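The Quiet Room at Stuston

Mar 6, 2023

By Seren Probert

At ten minutes to noon the library at Stuston College starts to empty, and a handful of students cross the lawn to a low brick building behind the music practice rooms. It has no steeple and no sign larger than a doorplate. Inside are 70 chairs, a shelf of books in 11 languages, and a bell that came from the old Methodist chapel when it was pulled down.

The building is called Murakami Hall, after the family that paid for it. Most people on campus call it the Quiet Room. It opened in December, after a long argument about what a small college with a church charter should put in place of a chapel that could no longer be heated or safely used.

Ifeoma Oyewole was hired as college chaplain while that argument was still going on. She grew up Anglican, trained at a Lutheran seminary and spent several years as a hospital chaplain in Surkbridge before coming to Stuston. Her first task was to find out who still used the chapel and who might use something else.

"I expected to be told that students had stopped caring," she said. "What I heard was that they didn't know whether they were allowed in. The Muslim students were praying in a stairwell in the science building. The Catholic students were driving to town. A lot of people with no religion wanted somewhere to sit after a bad phone call."

The charter still says that the college shall "maintain a house of worship for the use of its scholars." Some alumni read that sentence as a promise to keep a Methodist chapel. Trefor Bowen, who graduated in 1974 and was married in the old building, wrote 6 letters to the college president on the subject. He now attends the Sunday evening service in the new hall, though he has not changed his mind about the decision.

"They could have fixed the roof," he said. "I still think so. But the service is a good one, and I would rather be in it than at home writing letters."

The design went to Aarne Peltonen, whose practice had built 2 parish halls and a crematorium in the region. He asked for a list of every group that would use the room and what each one needed to see, or needed not to see, while at prayer. The list ran longer than the college had planned for. The Quakers wanted to face each other. The Muslim students needed a clear direction and a place to wash. The Methodists wanted a communion table, and the Buddhist group wanted the floor.

Peltonen's answer was to fix almost nothing in place. The chairs stack into a closet along the north wall. The cross, the rugs and the cushions each have their own cupboard, and the windows are set high so that passing traffic on the path does not distract anyone. The washing area is off the entry hall, next to the coat hooks.
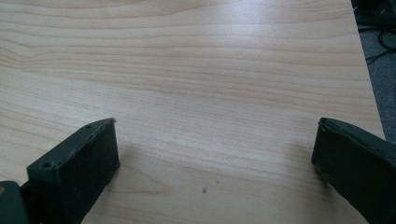
Pale wood with a wavy grain, smooth and slightly glossy.

The question of symbols took up most of one semester. A proposal to leave a cross on the wall at all times was voted down by the student religious council, and so was a proposal to keep religious objects out of the building altogether. Under the agreement now in force, any group may bring out what it needs for its own hour and must put it away afterward. Groups that overrun pay for it by setting up the chairs for the next one.

Ilze Juška, a junior who studies chemistry, keeps the booking sheet. She belongs to the Lutheran student group and took the job when she was a sophomore. Early evening is the hardest time to give out, she said, especially in the weeks before exams. Twice this winter the Zerna Singers, the college's sacred music choir, moved rehearsal to the dining hall so that a memorial gathering could go ahead.

Not every group has settled in. The gospel choir found the ceiling too low for its sound and went back to the auditorium. The Quaker meeting, which is small, says the room feels large with only a few people in it. Oyewole has asked for money for a folding screen and expects an answer by summer.

She would also like to do something with the site of the old chapel, which is a rectangle of grass with a rope around it. The stone from the front steps is in storage. Bowen has suggested a bench, and has offered to pay for it, on the condition that it faces east as the congregation did.

The noon bell is rung by hand, usually by whichever student gets there first. The midday silence lasts 20 minutes. Nobody leads it, and people come and go by the side door, which is left unlocked until eleven at night.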